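Plodska Bedside Pill Safe, second edition

Price: £55 including delivery to mainland addresses
Stock code: 1163

We stock the Plodska because carers, hospices and solicitors keep asking us for a lockable box for strong medicines kept at home. We were slow to take it on. Much of what is sold under this heading is a cash tin with a new sticker, and the maker's leaflet for the first edition claimed it would "prevent misuse". No box does that. A lock slows a person down and leaves a mark when it has been forced, and you should buy it on those terms.

The second edition has a steel body, a four-digit lock and a paper log that sits in the lid. Each opening moves a counter on by one, and the counter can't be wound back without breaking the seal. The leaflet says the log "stands up in court". We asked Plodska which court, and in which case, and have had no reply since February. A written record of doses may well help if questions are asked after a death at home, but what weight it carries is for the police and the coroner to decide. 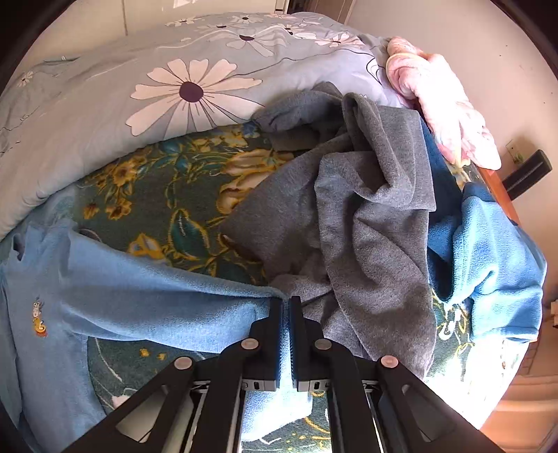 Light blue fleece and dark green floral blanket.

The Hostdale version costs £30 more and adds a timed lock that will not open between doses. We tried one for a month in our Cakcombe shop. It kept good time, but the override key opens it in seconds and both keys come on the same ring, so think hard about who will hold them.

Size: 347 mm wide, fits most bedside cabinets
Lock: four-digit, reset from inside the lid
Log book: Nguyen pattern, refills sold separately
Fixing: two bolts, supplied (wall plugs are not)

Please don't buy this in place of talking to the nurse or pharmacist about what is being kept in the house. Unused medicines should go back to the pharmacy. Returns are accepted if the counter seal is unbroken.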